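**Free-float adjustment** is a method of weighting the constituents of a share index by the market value of stock available for public trading, excluding holdings regarded as closely held. It is the usual basis for capitalization-weighted equity benchmarks.

## Calculation

Each constituent is assigned a float factor between zero and one. The factor is multiplied by the share price and the number of shares outstanding, and the products are summed and divided by the index divisor. A company with 200 million shares outstanding and a factor of 0.6 enters the index with 120 million shares.

Holdings normally excluded are:

- stakes held by founders, directors and their families
- cross-holdings between listed companies
- government stakes
- shares under lock-up

Pension and mutual fund holdings are generally counted as float.

## Rounding and review

The Stater method rounds factors up to the next multiple of five percentage points, which limits turnover. The Vaher method uses unrounded factors and applies a buffer: a change of less than three points is ignored until the annual review in August. Lock-up expiries are processed at the quarterly rebalancing.

## Effect on sector weights

Adjustment reduces the weight of sectors with concentrated ownership. In the Wusthorpe 700, the change from full to free-float capitalization lowered the utilities weight from 19 to 6 per cent. Packaged foods and industrial automation were little affected.
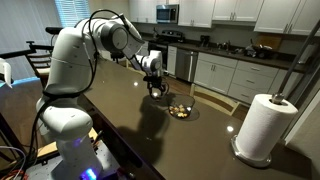

## See also

- Capping (index construction)
- Govska ratio
- Index divisor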